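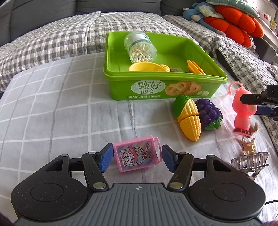
Kombo: small things on a bed, and where they go

Print this page | E-mail this page

README, put together fast by Hiu-tung Liu. Corrections from Muthoni Waweru are worked in where I could find them. If something is wrong in the vocabulary part it's probably mine.

What it is

A word list and a table of notes for one household chore. Clearing small stuff off a bed. Toys, hair things, little tubs, an eraser box, the kind of pile that collects on a bedspread by Monday night. 700 rows in the table, one row per item per pile. No prices, no brands unless the brand is the only way to tell people which box we mean.

Used by Sulia (the matching sheet) and by Skumo (the label printer lists). You can use it without either of them.

Files

kombo_items - the main table
kombo_words - preferred names plus the other names people wrote
kombo_homes - where each kind of thing is supposed to end up
kombo_old - pre-cleanup version, kept so the Heminow numbers still match. Don't build on it

Columns in kombo_items

pile: which pile, short code
item: preferred name from kombo_words
state: whole / in parts / open / closed / on its side / upright / can't tell
place: bed, tub, tray, quilt, other
home: where it should go

That's all 5. There was a color column. It's gone, color now lives inside the item name when you need it to tell two things apart (clear claw clip, leopard-print claw clip). If there's only one of a thing, leave color out.

Naming

Biggest mess, so longest section.

Tub. The green cookie container with 甄好曲奇 on the front is "cookie tub" everywhere. People wrote bin, box, basket, tray, biscuit tin. It is not a tin. All of those are in kombo_words pointing back at cookie tub. The flavor line (coconut milk) doesn't go in the name. The cookies printed on the front are not items. We had rows for them. Removed.

Eraser box. Small, pink flip lid, MAGIC BOX ERASER printed on it. Name is "eraser box". Lid a little bit open counts as open. If the box is being held, place is "other", not bed, even if it's right over the bed.

Corn. Toy corn comes apart. One item, state "in parts" when the halves are separate. Do NOT make two rows. If it's together, whole. If you can't see the join, can't tell.

Grapes. One bunch, one item. The leaf belongs to the bunch.

Slices. The orange-yellow toy fruit pieces. Some people are sure it's mango and some say papaya, so: "fruit slice". Stop arguing about it. When a piece could be a cracker or a pretzel and you only see an edge, write "toy food, unclear". That's a real entry in kombo_words and it's fine to use it a lot.

Bucket / cup / bowl / funnel. The yellow one. Everyone has their own word and honest disagreement over whether it's a bucket. Preferred name "yellow cup toy". The ring on it is part of it when attached. A loose ring gets its own row.

Jars. "Clear jar" for any clear plastic jar. Contents go in after a comma only if you're sure: "clear jar, cotton swabs". Not sure, just "clear jar". Muthoni found the same jar down as beads in one row and swabs in the next, which is how this rule came about. The white cylinder with teal Chinese writing on the label is "white container", it's separate from the clear jar.

Hair things. Claw clips are claw clips, not barrettes. State is open if the teeth are spread.

Starfish. Just "starfish". Tan, beige, sand, all the same. Goes with trinkets, not with toys. I know.

Bracelet. Beaded, clear beads. Also trinkets.

Animals. Pink pig, pink bear, pink figure. This is the weak spot of the table. If you can see the face well enough to say pig or bear, say it. If not, "pink figure". There's also one pink translucent figure with a fuzzy loop on its head, that one is "pink figure, loop" so it dosen't get mixed up with the rest. 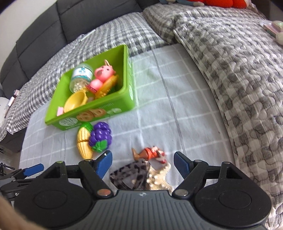

Leopard-print claw clip and starfish on the grid bedspread, corn and grapes to the left. Both of the first pair: place = bed, home = trinkets.

Print this page | E-mail this page

Bedding

Bedding is never an item. Bedspread, quilt, blanket, all background. It matters only for the place column:

bed = the flat part. In most piles that's the light grey spread with white grid lines
quilt = anything resting on or sunk in the folded quilt. Small things vanish in folds, check there before you close out a pile
sofa = we don't have this value. Use other

A checked quilt on a grid bedspread is hard on the eyes. Take a break after 10 piles. Seriously, the error rate late in a sitting was bad enough that Muthoni redid a whole afternoon of mine.

Homes

From kombo_homes, trimmed:

toy food -> cookie tub
yellow cup toy -> cookie tub
pig, bear, pink figures -> cookie tub
clear jar, white container -> bathroom shelf
claw clips -> hair dish
starfish, bracelet -> trinket dish
eraser box -> desk drawer
anything unclear -> leave it on the bed, sort last

Jars in the tub is the usual mistake. It fits, it looks tidy, then you're digging under toy food for a cotton swab at 7 am. If a jar is in the tub the place is tub and the home is still bathroom shelf. Place and home are allowed to disagree. That's the point of having 2 columns.

Order that seems to work for the actual chore: hair and trinket things first, they're flat and get sat on. Then big toys. Then toy food on top. Jars carried out at the end. People do it other ways, the table doesn't care.

Tipped and tilted things 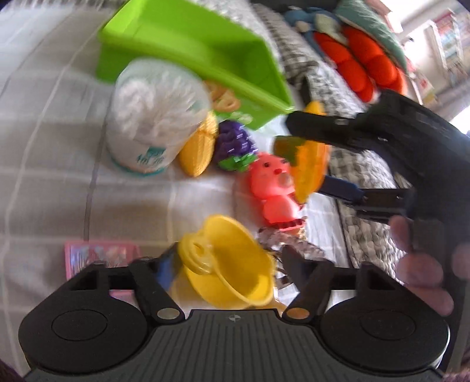
Tipped containers need their own rule because a tub on a slant can be holding things or just leaning over them. Write "on its side" for anything off its base, even part way, and then only give an item place = tub when you can see it's inside the rim. The lime-green tray here is a good case, tilted up with its flat bottom away to the upper left, and that orange-yellow pretzel or cracker shape in the gap could be in it or just against it. So: toy food, unclear, place other. The bear is standing, so upright. The yellow cup toy is leaning with the open side up and to the right, so it goes down as on its side too. Not open. Open is for lids. Same green plastic whether people call it tray or tub, but leave "tray" in the place column if the writer used it and you can't see the printed front.

More on state, short version

- half under a fold: still gets a row if you can name it
- overlapping (grapes over corn, happens constantly): both get rows
- only a sliver of color showing: no row
- inside a clear jar: no row, see Jars
- hands are not items. neither are sleeves

Known problems

Banana has only a few rows and the spelling is off in one of them (bannana). Left in till Skumo reloads its list.

Pig and bear swapped in an unknown number of rows. Working through it.

"trinket dish" and "trinkets" both show up in home. Mean the same.

Starfish is listed under toys in kombo_old. Wrong there, right in the main table.

Bracelet was called "beads" at first, which ran straight into the jar problem. Fixed in kombo_items, maybe not in kombo_words.

No rows for piles on the floor. If you have those, same columns will do, add a place value "floor" and tell us so we use the same word.

Adding to it

One pile at a time, finish it before starting the next. Use the preferred name. If there isn't one, put your word in with a question mark after it and Muthoni sorts those at the end of the month. Don't fill home by guessing, leave it blank.

Contact: Hiu-tung for the table, Muthoni for words and homes.

Print this page | E-mail this page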